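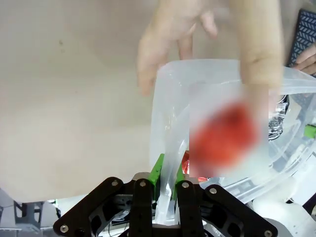 Holding the bag by its top edge, with the bottom gathered.

How to sort a mixed pile into clear bags and boxes
Dénes Dobos, July 2021

I wrote the first version of this in May for the people who share the workroom at Idstead, where odds and ends collect on the bench all week and have to go somewhere by the end of it. It has been rewritten since then, mostly to make the part about bags longer, as that is where people get stuck.

It works just as well for a kitchen worktop or the back of a car. The pile can be anything: food for a lunch, empty cans, small toys, bits of packaging. You will need some thin clear bags, one large see-through box with a stiff rim, one or two small food-storage boxes and an open basket for whatever is left over. If you only have one large box, start with that and buy nothing until you have done the job once.

Before you start

Wipe the boxes out and let them dry. Put the basket at the back of the table and the large box in front of it, with the long side facing you. Small boxes go to one side. Leave a space in the middle about as big as a tea tray, where you can put things down while you decide about them.

Take all the lids off and stack them under the table. Lids on the table get in the way and somebody always ends up sorting things on top of one.

Step 1. Small things first

Go through the pile for anything that would fit in a closed fist and pull it out before you touch the bigger items. Small pieces roll under things and slip down beside the boxes, and if you leave them until the end you will be doing it on your knees.

Toys and coloured parts that belong together should stay together. Don't split them up by colour, even if it looks neater. A set that has been spread over three boxes takes an evening to put right, as we found with the Grarkomeck game.
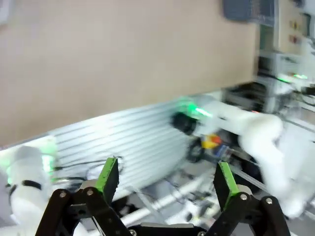 Small pieces: yellow and orange, with a blue one beside.

Put each group of small pieces straight into a small box. If you aren't sure what something belongs to, leave it in the middle space and carry on. You'll usually come across the rest of it further down the pile.

Step 2. Bagging soft or loose items

Soft food goes in a bag before it goes anywhere near a box of hard things. So does anything that sheds crumbs or leaks. Use one bag per kind.

Thin bags cling to themselves and can be awkward to open. Rub the top edge between finger and thumb until the two sides part, then fold a cuff outwards, two fingers deep. The cuff keeps the mouth of the bag open and keeps the rim clean. Stand the bag inside a bowl or a small box if you are working alone. With two people, one holds the rim and the other fills.

Put the item in and let it settle, then unfold the cuff. Press out most of the air with the flat of your hand. You don't need to get all of it - a little air protects a soft fruit better than tight plastic does. Twist the neck twice and tuck it underneath, or tie it loosely if the bag has to travel.

Bags with nothing in them want flattening before they are put away. Hold one end still, draw the rest through your fingers to push the air along, and fold it in half, then in half again. A bag with a hole in it shows up at this point, as it will not hold air at all. Those go out with the soft plastics.

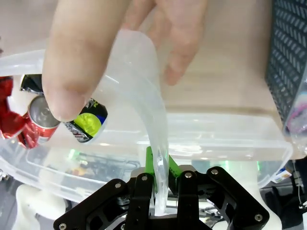 If you are saving larger sheets of film, roll them instead. Folded film creases, and the creases are where it splits the next time you use it. A loose roll with a rubber band round it will stand up in a corner of the basket.

Step 3. Cans into the big box

Empty drinks cans should be rinsed and drained upside down on a cloth first. Lay them on their sides at one end of the large box and work towards the other end. They take up less room standing up, but stood up they fall over whenever the box is moved, and you hear about it from the next room.

Crushed cans can go in with whole ones for most collections. Check locally, though. The collection at Idstead takes both, while my sister's only wants them whole. Full cans need their own box, kept low down, and don't fill it to the top. Mine holds 23 when it is properly packed and I can't lift it comfortably like that, so I stop at two thirds.

Step 4. Moving the boxes

See-through boxes are stiffer at the rim than in the wall. Lift by the rim with a hand on each short side. If you need to shift a small one with one hand, hold it at a corner, where the wall is curved and gives less.

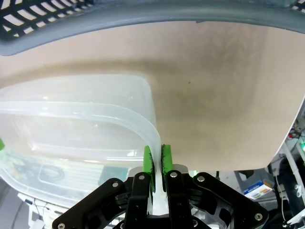
Slide a box only if the table is clean underneath. Grit leaves scratches on the bottom and after a few months you can't see through it, which defeats the point of buying a clear one. Look out for cables too, as a box put down on top of one will rock.

Step 5. The basket

Everything still in the middle space goes in the basket. Give it a week. Anything that has been claimed or matched up by then goes into its box, and the rest can be given away or thrown out. Keep the basket open at the top so that people can see what is in it.

Labels

I use a strip of masking tape on the short side, written in pencil. Printed labels look smarter but they lift when the box is washed. Write what is in the box and leave out the date unless it is food.

A note on buying boxes

The ones I get are Plostum, the range with the thick rim. The thinner sort sold for shoes will crack at the corners if you put cans in them. Whichever make you choose, take one of the lids off in the shop and put it back on again before you pay.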